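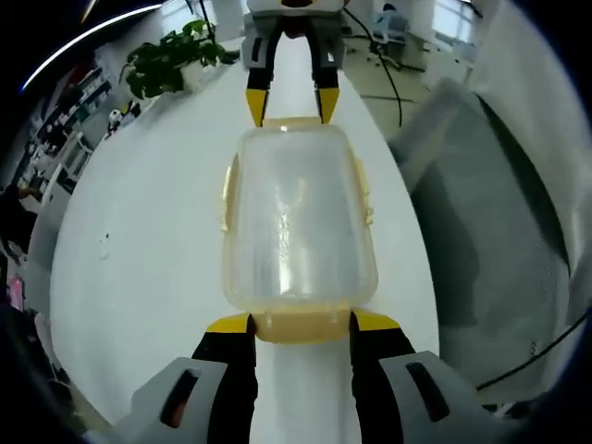 Do you batch cook on a Sunday and live off it till Thursday? Then I'd love to hear from you!

I'm writing a little book on packed lunches for Heffernan, a small press in Clivthorpe, and I need 19 home cooks to try the recipes before they go off to be edited in August. I've cooked them all myself (my freezer is groaning) but I know my own kitchen far too well.

You'd get four recipes by email and have some 500 words of notes to write at the end - grumbles very welcome. No training needed, and I'd be especially glad of people with a tiny kitchen or a temperamental oven. Two of the recipes have nuts in, so please say if that's a problem and I'll swap them.

I can pay £200 each, shopping included, plus a copy of the book when it's out.

Drop me a few lines about what you usually take to work, and how many you cook for. Closing date is March 2, 2018.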